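Home Browse Topics Random article Contents

Urndale Analog Station 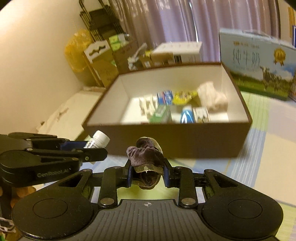 A scrunchie, a small white bottle and an open brown box on a patchwork bed covering.

The Urndale Analog Station is a privately run site for simulated space missions, located on a dry lava plain outside the town of Urndale. Crews live and work there under limits meant to resemble those of a long stay on the Moon or Mars. The station stands at an elevation of 1,748 meters and is operated by the Lavirard Foundation, which also owns the surrounding land.

Site and buildings

The station consists of 3 linked modules: a living unit, a laboratory and a storage unit with an airlock at one end. The living unit has two floors. Sleeping cabins are on the upper floor, and the kitchen, table and radio desk are on the lower one. Power comes from solar panels, with a diesel generator kept as a backup. Water is trucked in before each mission and stored in a buried tank.

The nearest paved road ends at the Plalta turnoff. The final stretch is a dirt track that is often closed after heavy rain, and missions are not scheduled during the wet season.

Missions

Mission seasons open in October. A crew usually includes a commander, an engineer and a medical officer, with the other places going to researchers. Messages to the support office in Urndale are held back before delivery to imitate the signal delay between planets. Crew members wear mock pressure suits whenever they go outside, and each walk must be approved the evening before.

Personal baggage is limited by weight. Food is mostly dried or canned, though later crews were allowed to grow salad greens in the laboratory.

Research

Early work dealt mainly with geology and with the use of hand tools in thick gloves. Later projects have covered sleep, water recycling, and the time needed to repair equipment from written instructions alone. The Bozsik Traverse, a route of marked stops across the lava plain, was laid out so that different crews could repeat the same field tasks and compare results.

Closure and reopening

The station closed for 2 seasons after wind damaged the roof of the storage unit. It reopened with a rebuilt airlock and a new radio mast.

Related articles
Bozsik Traverse
Lavirard Foundation
Plalta lava field
Mock pressure suit
Communication delay in analog missions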